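Sorting the odds-and-ends bin without losing a whole afternoon

We all have one. Ours lives under the stairs and is known in this house as the Ulla bin, after the shop it came from, and by July it was so full I couldn't slide it out without something landing on my foot. So I finally sat down and worked out a way of doing it that I can stick to!

You'll need two bins of much the same size, a damp cloth and a roll of sticky labels. I use the cheap Skinner ones – they peel off cleanly.

First, tip everything out on the floor. All of it, even the fluff. Wipe the bin round and let it dry while you have a cup of tea.

Next, make 4 piles: kitchen, bathroom, toys and bin men. If you pick something up and can't decide, put it with the toys and carry on (you can argue with yourself later). I give myself 22 minutes on the kitchen timer and stop when it goes.

Then put back only a few things at a time, big ones first.
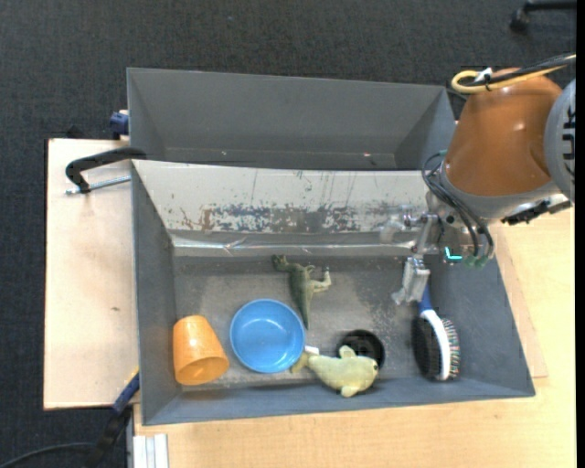

Bowls are what I always start with, as they take up the most floor and everything else has to fit round them. A cup on its side wastes loads of space, like the orange one, so stand it inside the blue bowl and you've got a whole corner back. The green dinosaur can go in last, tail down the side. Keep your second bin empty until the first is done, then use it for whatever's going upstairs.

Labels go on the short end, where you'll see them.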